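Telstead adopts single-bin intake for returned household goods

Fri 28 March

Telstead has changed the way mixed small goods are received at its Prustau returns site. Items that previously arrived in cartons and were tipped onto a sorting bench now go directly into large open-topped grey bins, where they remain until they are picked for grading.

The change follows a trial that began in December and covered 416 returns, including toys, kitchen items and small electrical goods. Bench sorting took up floor space and led to repeated handling of the same item. Under the new procedure each item is handled once between intake and grading.
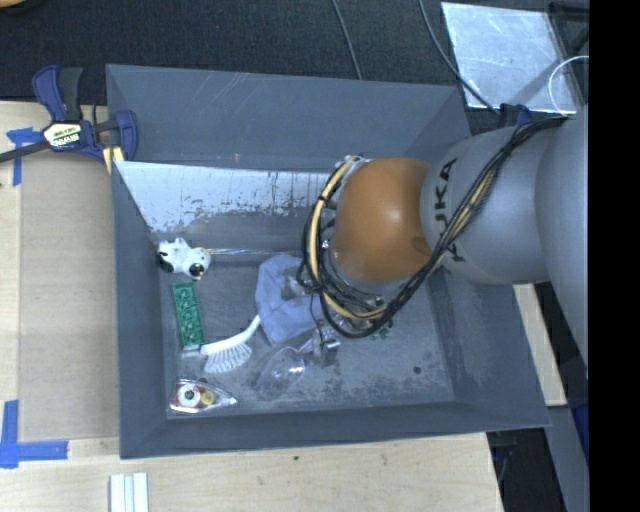 Bins are filled to no more than a third of their depth. Goods are spread over the floor of the bin and are not stacked. Toys with projecting or rounded parts are placed flat where their shape allows. Scuffing of the inner surfaces is treated as normal wear and is not grounds for withdrawal. A bin is withdrawn if a wall is split or if an edge could mark the goods.

"The depth limit matters more than the size of the bin," said Loan Lục, intake manager at Telstead. "Above that level the lower items are hidden and the grading record falls behind."

Each bin is emptied fully before it is refilled. Inspection takes place every 14 days and is recorded by bin number. Tolera Kumsa is responsible for the inspection schedule.

The site has 40 bins in service across 3 intake lanes. Cartons will still be accepted for glassware and for sets that must be kept together.

Enquiries: Saron Zeleke, Telstead press office, Prustau.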